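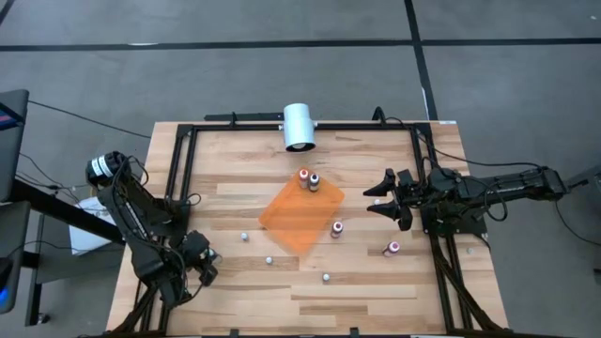
According to Hiwot Ambaye, a wooden table that you have to be careful with is a table you shouldn't have bought. She wrote that in reply to our piece on kitchen furniture, and several readers agreed with her. Lorna Cabanatuan has refinished tables for 33 years, and she agrees with most of it.

"People are scared of their tables," she said. "They put a cloth on it, then a plastic sheet on the cloth, and they never see the wood again. Then they sell the house and the table looks brand new. What was the point?"

Cabanatuan runs Tanon, a small refinishing shop that takes in dining tables, desks and the odd church pew. She keeps a ledger with a number for each job, and the one on her stand when we spoke was number 888, an oak kitchen table with a burn from a pan. The owners had asked her to make the burn disappear. She told them she could make it lighter, and that taking it out completely would mean sanding a dip into the top.

"A dip is worse than a mark. You put a glass down and it leans. I can live with a mark."

Most of her work comes down to finish. Customers usually arrive knowing they want "something natural" and not much else. Cabanatuan asks them whether there are small children in the house, whether they wipe spills right away, and whether the table sits in the sun. After that she suggests either a hard oil or a water-based varnish. Varnish holds up longer against water but has to be sanded back across the whole top when it finally wears through. Oil needs more attention but can be patched in one spot on a Sunday afternoon.

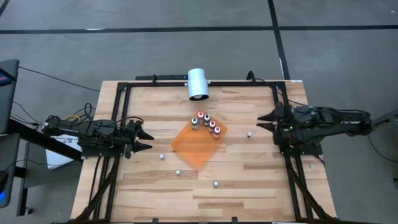 She puts on three thin coats of oil and waits a full day between them, longer in damp weather. The most common mistake she sees is too much oil at once. It sits on the surface, goes tacky, and picks up dust for weeks. "If it looks wet after twenty minutes, you wipe it off. All of it. You think you're wiping off the good stuff, but the wood already took what it wanted."

Rags are the one subject she gets stern about. Cloths soaked in linseed oil can heat up on their own and catch fire if they are left in a heap. Hers are spread flat outside on concrete until they are stiff, or go into a metal can filled with water, with a lid on.

Her partner in the shop, Ott Kairys, handles the joinery and has less patience for the oil question. He said he would varnish everything if it were up to him. "I fix legs," he said. "The legs are what people should worry about. They drag the table by one end and then call me about the wobble." He would like customers to check the bolts every April, when the heating goes off and the wood starts to take up moisture again. A bolt that was tight in January can be loose by then, or the other way around.

Boards moving with the seasons is the complaint Cabanatuan hears most from people with newer tables. A narrow gap opens between two boards in winter and they think the glue has failed. Usually it closes by summer. She tells them to write down the date and leave it alone – no filler, no wax stick. Filler pushed into a winter gap has nowhere to go in July, and she has seen tops bow from it.

For daily cleaning she uses a damp cloth and a drop of dish soap, then a dry cloth. She doesn't sell polish and doesn't recommend any. Rings from hot cups often fade if you leave them for a week, and the ones that stay can be rubbed lightly with fine steel wool and a little oil, along the grain. Oak is the exception. Bits of steel left in oak turn black when they get wet, so she uses a nylon pad on it.

Her own table at home is beech, with ink on one corner from her daughter's homework. She has oiled over it every year and has no plans to sand it out.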